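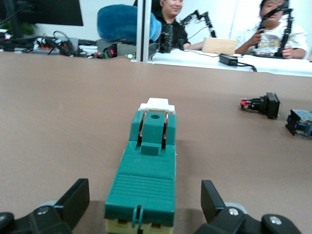 Where do you find out what your county commission is going to vote on before it votes?
In the agenda packet, which in Dekell County goes up on the clerk's page in the afternoon, a few days before each meeting.

I get asked that a lot now, so it goes at the top. The packet for the February meeting ran 560 pages and I read nearly all of it, and I want to tell you what's in there, because this one was a good one!

First, the Povell Road business. If you live on the east side you already know the county has been trying to decide what to do with the old Povell annex (the brick building behind the assessor's office, the one with the terrible parking). The sheriff's civil division wants it for records. The public defender wants it for offices. For months the two requests sat side by side on the agenda as "discussion only," and in February they finally got an action item. The motion gave the ground floor to the public defender and sent the records question back to staff. It passed 4 to 3. Seven commissioners, every one of them in the room, and three of them spoke longer than their allotted time. I loved it.

What made the difference, I think, was a memo tucked way in the back of the packet. The public defender's office listed where its client interviews happen now, and one of the places was a hallway. A hallway, with a bench! You can't talk to your lawyer about your case on a bench while people walk by with their coffee. Two commissioners read from that memo out loud, and you could hear the room go quiet, even on the audio stream, which is usually all rustling paper.

Then there's Stullov. The Stullov Township people came in to ask the county to join them in asking the attorney general for an opinion on their open meetings problem. Short version: the township board has been holding what it calls work sessions, and taking what look a lot like votes at them. The board says they're straw polls. A resident group filed a complaint, the township's own attorney wrote a careful letter that managed to agree with both sides, and now everybody would like somebody higher up to settle it. The county voted to sign on to the request. An opinion isn't a court ruling, and it could take months, but I'll be refreshing that page like a kid waiting on concert tickets.

(If you want the township attorney's letter, it starts on the page stamped 1101. Yes, in a packet with 560 pages. The stamps carry over from the previous packet and I have stopped fighting it.)

One item I expected to be dull and wasn't: Ordinance 2245, the one on late fees for small property cases. The old rule let fees stack up every month with no ceiling, and the new one puts a cap on them and makes the clerk mail a notice before the first fee is added. There was a woman at public comment who had brought every notice she'd ever gotten in a shoebox and set it on the lectern. She used her whole three minutes and the chair let her finish her sentence after the buzzer, then the next speaker, and the one after that. The ordinance got its first reading without a single no. It needs a second reading before it takes effect, so if you care about it, write to your commissioner now. A short email is fine. Mine was four sentences and I got a real reply the same evening.

The one disappointment was Dumlao Creek. The settlement talks over the drainage easement went into closed session and came back out with "no action taken," so I have nothing for you there. The minutes will list who was in the room and that's about all they'll list. The neighbors who stayed until 9:40 at night to hear the result deserved a little more than that, in my opinion, though I understand why lawyers don't like to talk about an open case.

Anyway, come to one of these! The seats are padded, you don't have to speak, and you can leave whenever you want. Sign-up sheets for public comment are on the table to the left of the door, and they get picked up right when the meeting starts, so get there early if you have something to say. Next time I'm planning to sit closer to the front, where I can see the maps.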